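Dos brazos en el taller de atrás

Morena Longo y Josefina Ledesma construyeron en un local compartido un puesto que recoge botellas de plástico. Lo hicieron de noche, con piezas compradas de a poco y bastante paciencia.

El taller se llama Merkcombe y ocupa la parte trasera de una antigua imprenta. Los socios pagan una cuota mensual y a cambio tienen llave, un banco con torno, dos impresoras 3D y un armario con candado. Hay quien repara bicicletas y quien fabrica muebles. Al fondo, pasando la sierra de cinta, está el rincón que Longo y Ledesma alquilan desde julio.

Longo es técnica electricista y trabaja en mantenimiento de ascensores. Ledesma enseña matemáticas en un instituto y aprendió a programar por su cuenta. Se conocieron en el propio taller, discutiendo por el turno de una impresora. Al proyecto le pusieron Jatumia, una palabra que no significa nada y que estaba libre como dirección web.

La idea inicial era modesta. Merkcombe separa los envases para llevarlos a un punto de recogida y alguien tiene que agacharse a meterlos en el cubo. Ledesma quería saber si una máquina construida por dos aficionadas podía levantar una botella tumbada y soltarla dentro de un recipiente sin tirarlo.

Empezaron con un solo brazo. Las instrucciones salieron de un diseño que circula entre aficionados con el nombre de Þorgeirsson, y las dos coinciden en que el manual es malo. Los planos están bien, pero faltan medidas de tornillos y el orden de montaje obliga a desarmar la muñeca si uno se olvida de pasar antes el cable. Longo se olvidó. La segunda vez dejó un tramo de cable más largo y lo sujetó con bridas, solución que mantuvieron en el otro brazo.

El montaje del segundo les llevó 10 noches. Los motores llegaron en un paquete de Wokico, una tienda pequeña que vende restos de serie, y 3 de ellos hubo que devolverlos porque hacían ruido al girar. Longo lleva las cuentas en un cuaderno cuadriculado: 357 euros en tornillería, cables y fuentes de alimentación, sin incluir motores. La cifra de los motores prefiere no darla.

Después vino la cabina. El taller tiene ventanas altas y por la tarde el sol cruza la mesa de lado a lado, así que la cámara veía una cosa a las cinco y otra a las siete. Probaron con una cortina, que se movía con la corriente. Acabaron levantando paredes lisas y poniendo una superficie blanca. 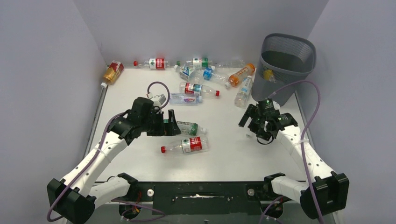 El puesto de Jatumia en Merkcombe, con los dos brazos, las botellas tumbadas sobre la mesa y el cubo en la esquina del fondo.

Las botellas las traen los socios. Ledesma pide que no les quiten la etiqueta. Un envase transparente sobre fondo blanco casi no tiene contorno para la cámara, y una etiqueta de color da algo a lo que agarrarse. Las que vienen peladas son las más difíciles y por eso mismo siempre deja alguna entre las demás. También prefiere que lleguen con el tapón puesto, porque así se aplastan menos entre los dedos de la pinza.

El programa se divide en partes sencillas. Una busca la botella, otra calcula en qué dirección está tendida y una tercera decide qué brazo la toma. Esta última fue la que más problemas dio. Durante semanas los dos brazos iban a por el mismo envase y se quedaban trabados en el centro. Ledesma lo arregló con una regla que ella misma califica de tosca: mientras uno está en la zona central, el otro espera.

«Se podría hacer mejor», dice. «Pero desde que está esa regla no hemos vuelto a cambiar un engranaje».

Las botellas pegadas a la pared del fondo son otro asunto. La pinza necesita espacio a los dos lados y ahí solo lo tiene por uno. El brazo las empuja primero hacia el centro y luego intenta levantarlas. A veces ruedan y vuelven a su sitio. Longo propuso inclinar un poco la mesa y Ledesma se negó, con el argumento de que entonces rodarían todas.

El 6 de enero de 2022 abrieron el taller para los socios y sus familias e hicieron la primera prueba larga. De cada cien intentos acertaron 80. Los fallos se repartieron entre botellas que resbalaban al subir y otras que chocaban con el borde del cubo y caían fuera. Los niños pidieron que fallara más.

Desde entonces han cambiado pocas cosas. Longo forró los dedos de una pinza con goma de cámara de bicicleta, lo probó unos días y la quitó porque dejaba marcas negras en la mesa. Ahora busca una silicona que no manche. Ledesma reescribe la parte que calcula el giro de la muñeca, que a veces da la vuelta larga y tensa el cable.

No tienen intención de vender nada. Una empresa de la zona les preguntó por el precio de un puesto igual y respondieron enviando la lista de piezas. La lista, los archivos y las correcciones al manual están en la página de Jatumia, junto con una nota en mayúsculas sobre cuándo hay que pasar el cable por la muñeca.

El rincón lo tienen pagado hasta julio. Si para entonces funciona la silicona, quieren pasar a las latas.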